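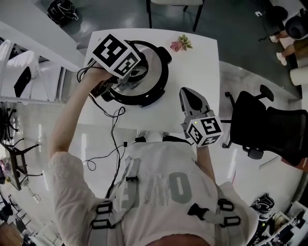
Steam is water that has turned into a gas. When you heat a pot of water on the hob or in an electric cooker, the tiny bits that make up the water move faster and faster. At 100 degrees Celsius the water boils, and bubbles of steam rise up through it. A lid keeps most of that steam inside, so the food cooks more quickly and less water is lost. The round black pot on the white table has a shiny metallic lid and a black handle at the side. Lids are often made of metal or glass, and both can get very hot.

Why do drops form under a lid?

The lid is cooler than the steam. When steam touches it, the steam turns back into water and hangs there in drops. This is called condensation. You can see the same thing on a bathroom mirror after a bath.

How does water cook rice?

A grain of rice is hard and dry. Inside it is a lot of starch. Hot water soaks into the grain and the starch swells up and goes soft. Most white rice needs up to 2 cups of water for each cup of rice. Brown rice still has its outer layer, called bran, so it takes longer.

How hot is an electric cooker?

Many electric rice cookers can sense heat. While there is still water in the pot, it stays close to boiling point. Once the rice has soaked up the water, the pot starts to get hotter. The cooker notices this and switches itself off, or changes to a lower setting that keeps the rice warm.

Staying safe

Steam can burn you as badly as boiling water. Ask a grown-up to lift the lid. They should tip it away from their face so the steam goes out at the back. Keep cords away from the edge of the worktop, where someone could catch one and pull the pot down.

Words to know

Starch: a part of many foods that gives us energy.
Condensation: gas turning into liquid.
Bran: the outer layer of a grain.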